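Search Kallton reports

Prumodness: progress report to Skivo, October

Collection for the two-arm basket task is in progress. The target is 50 demonstrations per object; 40 are recorded for the peach.
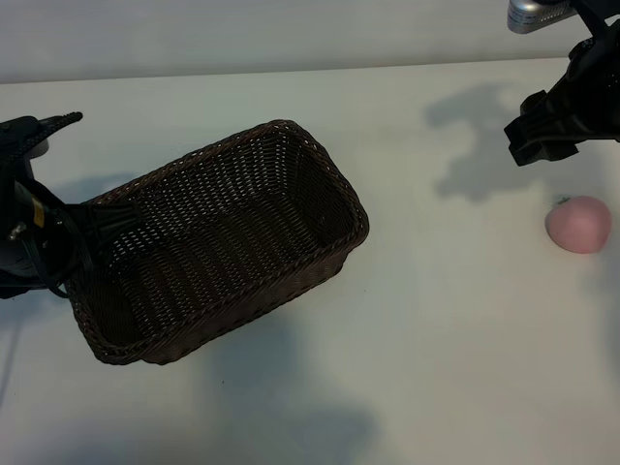 Both arms are teleoperated. Each episode is checked for dropped frames before it is added to the training set, and 5 were rejected. 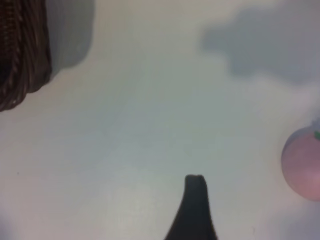
Shadow variation remains the main open item. The wrist views are affected most, as one gripper finger already takes up part of the view. With the fruit at the right edge and the basket in the far left corner, neither is seen whole. We request 5 additional hours of operator time for episodes under changed lighting.

Last updated: October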